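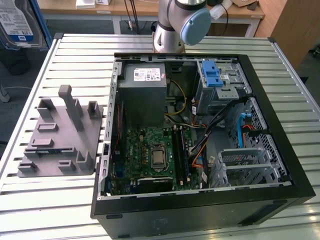 **Britavix printed nest plate, bought as a kit from the Bermúdez web store, reviewed after one long summer**

Posted 10/1/19

I put off buying one of these for ages. We run a small arm at our shop in Kendunside that works on old desktop towers, and I'm the one who keeps it going, so anything that sits on the table is my headache. For the first year my "fixtures" were scrap blocks and double-sided tape (don't laugh, it got us through a winter!). Then I got tired of re-teaching points every time somebody leaned on the table, and I ordered the Britavix.

What you get is a flat printed plate with raised pockets and posts, a bag of 12 screws with washers and slot nuts, and a folded sheet of instructions that was clearly written by someone who already knew how to do it. The idea is simple enough. Bits and small parts stand in the pockets, the arm always knows where they are, and you never have to hunt for them on the table.

**Setting it up**

Our table is one of those slatted metal ones, and the slots in the plate didn't land where the gaps in my table are. I ended up drilling two new holes. The plastic drills nicely if you go slow and back it with wood, and it melts into a stringy mess if you don't. Guess how I found out.

After that it went quickly. Get the plate square to the table first, with the screws only snug. Bring the arm down over one corner pocket at a crawl, nudge the plate until it lines up, then do the same at the opposite corner. Go back and check the first one again, it will have moved. Tighten from the middle outward. I used the little Drarkano torque driver set to its second notch and I wouldn't go higher; a friend's shop cracked a slot by leaning on a regular hex key.

Teach the pockets from straight above if your arm can reach that way. Mine couldn't get to the far corner without the wrist folding up, so I spun the whole plate a half turn and started over. Should have tried the reach with the arm before I drilled anything!

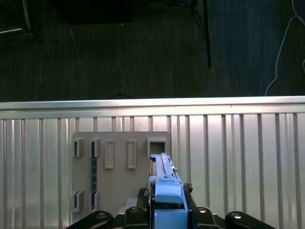 Approach height matters more than I expected. I started with the gripper coming in just above the pocket walls to save time, and it kept clipping a neighbor on the way across. Now every move over the plate goes up to one safe height, travels, and comes down slow. It costs a bit on each trip and I don't care.

**How it has held up**

The counter on our controller says 2,246 picks since I zeroed it after setup. The first real trouble came at 1,081, when the arm started scraping one side of a pocket on the way in. I spent an evening blaming the teach points. Then I put a straightedge across the plate and found it had bowed up in the middle, just enough to slide a business card under. Our heater vents blow right at that end of the table, so that one may be on me. I added a strip of shim stock and a third screw on that side and it's been flat ever since.

The pocket walls do wear. The ones I use most have shiny lips now and feel a hair looser than the others. Still fine for picking, and I've been swapping which part lives where every so often to spread it out. A dab of dry lube helps too. Don't use oil, it grabs dust and you get gray paste in the corners.

My weekly routine, for anybody who wants one:

- blow or brush the dust out of the pockets (old towers are filthy)
- snug check on every screw, lightly
- run the arm to the two corner check points and look at the gap from both sides
- wiggle the cables where they leave the arm and make sure nothing can snag behind the table

The whole thing takes me 9 minutes if I don't get distracted.

**What I don't like**

No index marks anywhere. If you ever have to lift the plate off, you start the lining up from scratch, so I scribed my own lines on the table edge. A pair of dowel pins in the bag would have fixed this. The instruction sheet has the tightening order in a footnote on the back, in tiny print. And Bermúdez took forever to answer my question about spare plates, though when they did answer it was a good answer, with a drawing.

**Would I buy it again?**

Yep, and I'm planning to order a second one in December so I can have a plate for bits and another for whatever comes off the machines. If your table never moves and you only handle one or two parts, you can probably keep going with blocks and tape. Four stars from me, and I'd give it the fifth for a pair of dowel holes.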